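Exposure and Lighting for Two Performers of Different Skin Tone in a Short Interior Film

Ifor Edwards
Screen Production, final project report
Bultthorpe College

Summary

This report covers the lighting tests and the edit measurements made for Dratosa, a short drama for two performers set in one living room. The performers have very different skin tones and share most of their shots. The project asked whether both faces could be held at a natural level in the same shot using lighting and placement alone, with no correction by make-up and as little as possible in the grade. Three lighting set-ups were tested. The set-up with separate keys and a large soft source on the darker-skinned performer gave the best result. It was slower to rig and limited where the performers could move.

1. Background

Camera guides written for beginners often give a single target level for skin. The one handed out in our first year places a face one stop above middle grey. This is a reasonable figure for pale skin and a poor one for dark skin. If a dark face is lifted to that level it looks washed out and the rest of the shot is too bright. If the exposure is set for a pale face and nothing else is done, the dark face loses detail in the cheeks and around the eyes.

Older productions sometimes dealt with the difference at the make-up table, by moving faces towards a shared shade. That was ruled out at the start of this project. Both performers wore only a light powder to control shine, and the darker-skinned performer had asked for a moisturiser in its place on the forehead and cheekbones. This was agreed and turned out to be useful for the lighting (see section 4).

2. Aims

The aims as set out in the proposal were:

To find a lighting set-up in which both faces keep detail in shadow and highlight in a two-shot.
To keep each face at its own natural level and not match them to each other.
To measure how steady those levels are across the edited film.
To record the extra time each set-up needs.

The fourth aim was added after the first test, when it became clear that time would decide which set-up could be used on the shoot.

3. Method

3.1 Performers and script

The two parts are called Simon and Omach in the script. Simon is played by a performer with pale skin and Omach by a performer with dark brown skin. The parts were cast by open reading and the script makes no mention of either character's appearance. The names are used below to mean the performer in that part.

The script has two long dialogue scenes. In the first, both are seated. In the second, Omach stands and crosses behind the sofa while Simon stays where he is. The seated scene was used for all of the tests.

3.2 Camera

One camera was used throughout, with sensitivity fixed at 400 and white balance fixed to match the lamps. Aperture was set once for each set-up and left alone. The camera recorded a flat profile, and the same viewing conversion was applied to every clip before measuring. No other grading was done on the test clips.

3.3 Lighting set-ups

Set-up A used one soft key from camera left, placed to cover both performers, with a white board for fill.

Set-up B used the same key with a net across the half of the beam falling on Simon. This brought him down and allowed the key to be raised for Omach.

Set-up C used a separate key for each performer. Simon was lit by a small soft source through a frame. Omach was lit by a much larger source, bounced from a sheet at a low angle so that it showed as a broad reflection along the side of the face. A weak lamp was added behind Omach to separate the hair from the wall.

3.4 Measurement

Patches were marked on the forehead, the lit cheek and the shadow cheek of each performer, and the level read from the waveform display. The tests used the same four lines of dialogue each time. For the finished film, frames were exported from every shot with both faces in view, giving 2,548 frames. Frames where either performer had turned away were skipped.

A short viewing was also held in October. It was attended by 20 students from other courses, who saw the three test clips in mixed order and were asked which one they would choose and why. They were not told what the project was measuring.

4. Results

4.1 Set-up A

Simon's face was well placed. Omach's lit cheek was acceptable but the shadow cheek fell close to the noise of the camera, and the eyes were dull in all but a few frames. Opening the aperture by one stop recovered the eyes and clipped the highlight on Simon's forehead. No aperture served both faces.

4.2 Set-up B

The net worked while the performers kept still. The edge of its shadow fell between them, and when Simon leaned forward he moved into the brighter half of the beam. The change could be seen without instruments. Omach's face was brighter than in A but looked flat, as the whole cheek was lifted evenly and the shape was lost.

4.3 Set-up C

Both faces held detail in all three patches. The broad reflection gave shape to Omach's face without a large rise in the overall level, and the lack of powder helped it to read clearly. The difference between the two lit cheeks was a little under two stops in the waveform readings, and this was kept as the target for the shoot.

4.4 Viewing

Most of the viewers chose C. The written reasons rarely mentioned skin. Several said the room looked deeper or that they could see what both people were thinking. Those who preferred B liked its brightness. One viewer chose A and described it as the most natural. The group was small and made up only of students, so the result is given as support for the readings and not as a finding in its own right.

4.5 The edited film

Levels were steady through the first scene. In the second scene Omach leaves the area of the large source, and the readings drop during the cross and recover at the window. A second bounce was placed by the bookcase to cover this, but there was not enough stand height to put it where it was wanted. A small lift was made in the grade for these shots.

5. Effect of furnishings

Light reaching a face from below comes mainly from whatever the performer is sitting on. This was not considered in the proposal. A pale seat acts as a fill board and helps the shadow side of a dark face, but it also adds its own colour. Beige and tan upholstery with a smooth finish gave a warm tint under the chin in early readings. Strongly coloured cushions had a similar effect over a shorter distance, and should be kept away from the performer's near side unless the tint is wanted. 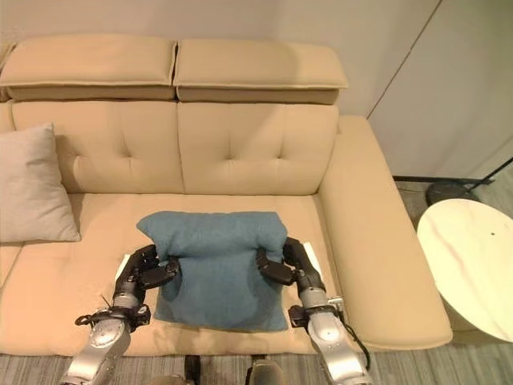
Figure 1. Tan sofa with buttoned backrests and a teal-blue cushion on the seat.

The tint was easier to see on Simon than on Omach, though the waveform showed a shift on both. A black cloth laid over the front of the seat, below the bottom of the shot, removed it and also removed the useful fill. For the shoot the cloth was used on Simon's side only.

6. Discussion

The main cost of C is time. It took the longest of the three to rig and needed adjusting each time the camera changed sides. A student crew on a short booking may not be able to afford this for every angle. A fair compromise would be to use C for the two-shots and a simpler rig for the singles, where each face can be exposed separately.

The result should not be read as a rule for skin of a given shade. Only two performers were involved. Surface shine, face shape and hair all affected the readings, and a third performer might have needed a different arrangement. The choice of wall colour also matters. Our wall was a mid green, dark enough to show the edge of Simon's face and light enough to show Omach's. A white wall was tried for one take and made every set-up worse.

The patches were placed by hand, and small errors in position will have added scatter to the readings, above all on the forehead. Tracking software would have been better but was not available on the edit machines.

7. Further work

The tests should be repeated with moving performers from the start. It would also be useful to measure the seat and wall materials before lighting begins, with a grey card held at chin height, so that the tint can be planned for. The lighting plans, the waveform readings and the viewing forms are in the appendices.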